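Clumlow Manipulation Group
Home | Methods | Results | Gallery | Data notes

Gallery: Mirani pushing trials
Page last revised 1 August 2020

Mirani is our method for teaching a robot arm to sort small objects by pushing them across a flat board. The arm cannot lift anything. It has one rounded rod, which it moves in the plane of the board, and it gets one written instruction per trial, such as "put the blue blocks next to the red blocks" or "move the yellow heart behind the green star". The policy reads the instruction and the camera view together and gives out a short movement of the rod. It then looks again.

The policy was trained on 1,877 episodes driven by hand. After each session the recordings were cut into shorter pieces, and every piece was given a sentence describing what had changed between its first and last step. A single episode therefore yields several training examples, often with overlapping time spans. We kept the failed pushes. An early version trained with these removed was more accurate on the first contact and worse at everything after it, as it had never been shown how to get back to a block that had slid off the tip.

Set-up
All trials use the same board, fixed to a perforated base so that it goes back to the same position after cleaning. The blocks are plastic, in plain colours and simple shapes. Colour and shape are both needed to name a block without doubt, since stars and cylinders come in more than one colour. The wood grain is left uncovered. We tried a plain sheet over the board in Prondusia, our earlier project, and the policy learned from it did badly once the sheet was taken off.

Test procedure
The test set holds 32 instructions that were kept out of training. Each is run from four starting layouts, and a trial is stopped at 60 seconds if the goal has not been met. The operator may not touch the board during a trial. Blocks pushed over the edge count as a failure, even where the instruction did not mention them.

Success is judged by distance for instructions about a single pair of blocks. For grouping instructions it is judged by contact: each block in the group must touch at least one other, and the group must form one connected set. This is stricter than the rule used in Prondusia, so the two sets of scores should not be compared directly.

Results in short
Single-pair instructions are handled well. Most of the remaining errors are in the final approach, where the rod arrives on the correct side of the block but slightly off its centre line, and the block turns instead of moving forward. Cylinders suffer least from this. Stars are the hardest to steer, as the tip tends to settle in the notch between two points and stay there. When this happens the policy usually carries on pushing in the same direction, then backs away and tries again from a different side.

Grouping instructions are less reliable. The policy can build a group and then break it while going round to fetch the last block. A planning step that adds a small cost for passing close to finished groups helped in simulation — on the real arm the gain was within the spread between runs, and we have left it out of the released version.

Instructions that name a region of the board ("towards the back", "left of centre") fall between the two. The language model treats "back" and "top" as the same, which suits the way our operators write. It has not been tested with people from outside the group.

Known limits
The camera is fixed, so the rod and arm can hide blocks near the back of the board. We do not correct for this. The Brorau simulator used for pre-training has a single friction value for the whole surface, while the real board does not behave evenly along and across the grain. A second set of trials with a re-fitted friction model is planned for September.

Mirani, grouping trials

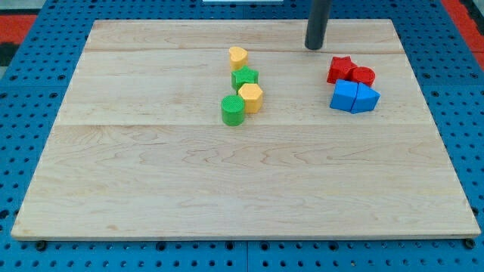
Scores for the grouping trials are listed by instruction on the Results page, with the contact rule given in full in the Data notes.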